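Two grippers, one kitchen and far too much tea

I promised back in March that I would write up the gripper comparison properly, and then of course I didn't, and Siwan Bellis (who reads everything I put on here, bless her) has been sending me gentle little reminders ever since. So this one is for Siwan, and for anybody else who has found themselves choosing between two perfectly decent grippers and wondering why it has swallowed half their evenings.

A bit of background for newer readers. I've been working on door opening in simulation: cupboards, fridges, anything in a kitchen that swings or drops. The arm stays the same throughout, and so does the controller, because I learnt my lesson last year when I changed three things at once and couldn't have told you afterwards which of them had helped. The only thing that changes is what sits on the end of the wrist. In one corner we have the Plevetti, which is a slim thing with narrow fingers and a rather wide body behind them. In the other we have the Korkier, which has short, fat pads and looks as if it was designed for picking up tins of paint.

I ran 400 attempts with each one, spread over 18 different kitchen layouts, and I left them going overnight while I slept, which is easily my favourite thing about simulation. With a real arm I'd have been sat there with my finger over the stop button until breakfast!

My expectation going in was that the Korkier would win on handles and the Plevetti on edges. You'd think so, wouldn't you? A nice big pad has plenty of surface to hold a bar handle with, and a thin finger can slip in behind a door that has been left ajar. The second half of that was right. On doors that started slightly open, the Plevetti was lovely to watch, it just hooked round and drew the thing towards itself as if it had been doing it for years. The first half was wrong, or at least a good deal muddier than I'd hoped. The fat pads kept knocking against the door face before they'd closed on the handle, and once you've nudged a cupboard the wrong way your whole approach has to be worked out again.

I had a long call with Facundo Sepúlveda over this. He writes most of the contact settings I rely on, and he is a very patient man. His view was that I was asking too much of the pads and not enough of the approach angle, so we tilted the approach by 10 degrees and ran the handle tests again. It did help the Korkier, I'll give him that, and it made no difference whatsoever to the Plevetti, which had him muttering for the rest of the call.

Then there's the camera, and I think this is where I've changed my mind the most. I had always mounted mine close in and low, looking out along the fingers, on the grounds that if you're going to touch something you want to see the bit that's doing the touching. It's fine at arm's length. Get right up against a door, though, and there's precious little left to go on.

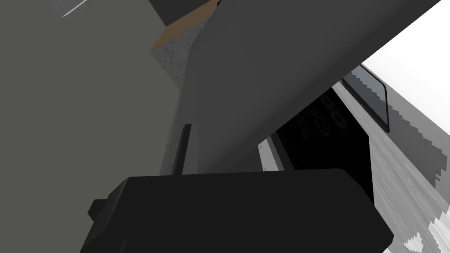 Up close with the narrow finger: lots of dark panel, lots of gripper, and a display tucked away on the right.

If you know the kitchen you can piece it together well enough, the bit of speckled grey near the top and the brown strip over it give you some bearings. The policy doesn't have my advantages, poor thing. Agustina Huenchumán looked over my shoulder at a batch of these and asked which way the door was meant to go, and I had to go and look it up in the log. If two grown women with mugs of tea can't say, I don't think we can be too hard on the network.

So I tried moving the camera back along the wrist and up a bit, and I also tried adding a second one at shoulder height. Moving it back was the cheap option and it bought me more than I expected. The finger looks smaller, obviously, and you lose some of the fine detail at the tip, but you keep hold of where the door is in relation to everything else for much longer. The second camera was better still and also a complete nuisance, as everything took longer to render and I had to redo the calibration file, which I'd lost. (I hadn't lost it. It was in a folder called "old old".)

A word on the body width, as I've had a couple of emails asking. The Plevetti's body is broad, and from a low camera it takes up a good slice of the lower half of your view. I did think about cropping it out. Agustina was firmly against that, and having tried it both ways I agree with her. Keeping the body in view seems to give the policy something steady to measure everything else by, and when I cropped it the fingers started wandering off to one side in a most peculiar way. I can't prove why. If somebody has done this more carefully I'd love to read it.

For what it's worth, I'm carrying on with the Plevetti and the camera moved back, and the Korkier goes in the drawer (a virtual drawer, but I like to imagine it's comfy in there) until I get to the lifting tasks. I suspect it'll shine when there's something heavy to hold.

Next up I want to make a longer run of 4000 attempts, with the lighting changed about, and Facundo has a new friction setting he's itching for me to break. Siwan has asked whether I could try oven doors that drop down instead of swinging, so those are going on the list too. If you've got a preference for which I do first, pop it in the comments and I'll put the kettle on.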